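Documentation > Hand-Held Gripper Kits > Site Rules

Section 3: Recording at a Bathtub or Other Plumbing Fixture

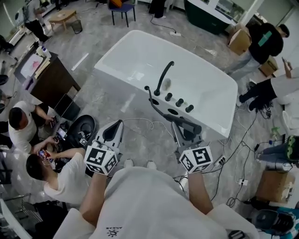 Figure 3. Two-handed work at a freestanding tub, with the hand shower held in the right gripper.

This section covers work with the Dovdale paired grippers in showrooms, bathrooms, and similar rooms with hard floors. Read Section 2 (Charging and Pairing) first. If your site has its own safety rules, follow whichever rule is stricter.

3.1 Before you start

1. Get written permission from the site. The permission must name the fixtures you will touch.
2. Confirm that the water supply to the fixture is shut off. Open and close each control once to check. Leave the controls closed.
3. Look over the rim for open holes or missing fittings. Do not put gripper fingers into an open hole. Write down any holes on the setup sheet so they are not reported later as damage.
4. Check that the basin and the floor are dry. Wipe both if needed.
5. Assign one person as floor lead. The floor lead does not wear or hold any recording gear.

CAUTION: Do not run powered equipment beside a fixture with a live water supply. Shutting the valve at the fixture is not enough. Use the room or building valve.

3.2 Cables and power

1. Route cables along one side of the fixture and leave the operator's side clear. Tile gives poor grip to cable tape, so use weighted covers where people have to cross.
2. Keep power strips off the floor wherever a shelf or stand is available. Never place one where a dropped hand shower could reach it.
3. Do not plug one power strip into another.
4. Coil spare cord outside the walking path.
5. Keep laptops and phones away from where the operator stands. A laptop on the floor must be moved before the operator steps back.

NOTE: A hand shower on a pull-out hose travels farther than it looks. Pull the hose to full length by hand and mark that distance on the floor with tape — this is the keep-clear line for power.

3.3 Markers

1. Fit one marker cube to each gripper. The cubes must be clean and free of scratches.
2. Do not cover any face of a cube with tape, a sleeve, or a cable.
3. Turn down bright lights that reflect from a glossy basin. If the Genus software reports lost tracking more than 2 times in one take, stop and change the lighting.

3.4 Handling the fixture

1. Stand facing the rim with both feet flat. Do not lean your weight on the spout or the controls.
2. Lift the hand shower by its body. Do not pull on the hose with the gripper.
3. Close the fingers until the part no longer slips, then stop. Black finishes show marks easily.
4. Return the hand shower to its seat before you open the other gripper.
5. Rest for at least 3 minutes after every 20 takes.

3.5 People in the room

Anyone who is not working on the take should stay behind the operator's line of reach. Tell them before you start that they may be recorded. Do not record anyone who has not agreed. People who are sitting, crouching, or lying on the floor must be pointed out to the operator, who may not see them while looking down.

3.6 After the session

Unplug at the wall first, then at the device. Check the fixture against the setup sheet and have the site contact sign it. File the sheet under Form 118.

Users of the older Fekon mount should see Appendix C for cube spacing. The Mészáros wrist strap may be used with either mount.

Revised 5/28/18. The next revision is planned for November.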